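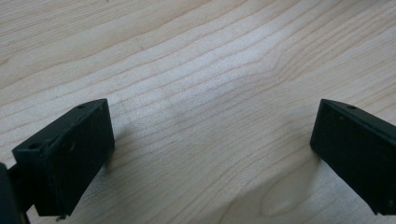
The table top, light wood with fine wavy grain.

How to set up a drinks corner with a divided tray

By Yatziri Ledesma

In our house in Grevville the tea bags, the sugar and the coffee sachets lived for years in one deep drawer. Every guest had to dig. In August I bought a tray with four compartments, and now I fill it in the same way each time. The work takes me less than one episode of a radio program. I write down my method for those who asked me.

What you need

A tray with compartments. Mine has four.
A second, smaller container, best a clear one.
Packets and sachets of what you drink at home.
Clear plastic cups.
A soft cloth.

Step 1. Clean the table

Wipe the wood along the grain, then once again with a dry cloth. Do not leave any sugar behind, it scratches when you push the tray over it. My table is 60 cm deep and this is enough for a tray with a row of cups in front.

Step 2. Sort before you fill

Put all the packets on a cloth and make one pile for each kind. Look at the dates. I found one box of tea from Prason that was older than my washing machine, and it went out. If you have more than four kinds, decide which ones your guests really ask for. The others can stay in the cupboard.

Step 3. Fill the compartments

Stand the flat sachets on their edge, like letters in a box. They take less space and you can pull one out without lifting the rest. Small packets of uneven shape do not stand well, so I let them lie in a heap. I keep the white ones with yellow markings at the back left and the silver and white foil ones next to them. The dark packets go in front on the right.

Do not press them in. In my first try I put 63 sachets in one compartment and they came out three at a time. With 40 it goes smoothly.
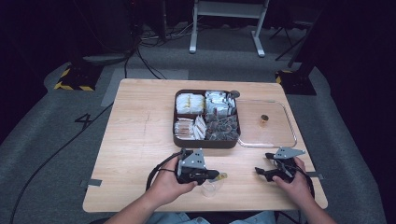 Step 4. Place the small container

It should stand directly to the right of the tray. I use it for a single thing which would get lost between the sachets. My neighbor Siyabonga Kekana has his on the left because he is left-handed, and for him this is better. Choose a clear one, then you see from your chair when it is empty.

Step 5. Put out the cups

One cup in front of the tray is enough to show people where to begin. The rest I keep in the cupboard below, upside down.

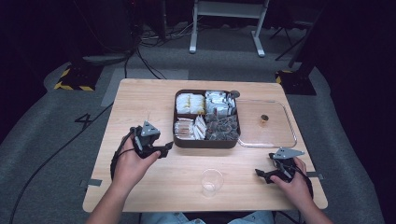 If you have small children coming, move the cup further from the edge and take a heavier one. Mine came from a shop in Skakham, a pack of 39 because one was missing, and they gave me a lower price for it.

Step 6. Refill once a week

I do it on the same evening as the plants. Put the new sachets behind the old ones, so the old ones are used first. When one compartment is half empty, the sachets begin to fall over. Then you can fold a piece of card and put it behind them until you have bought more.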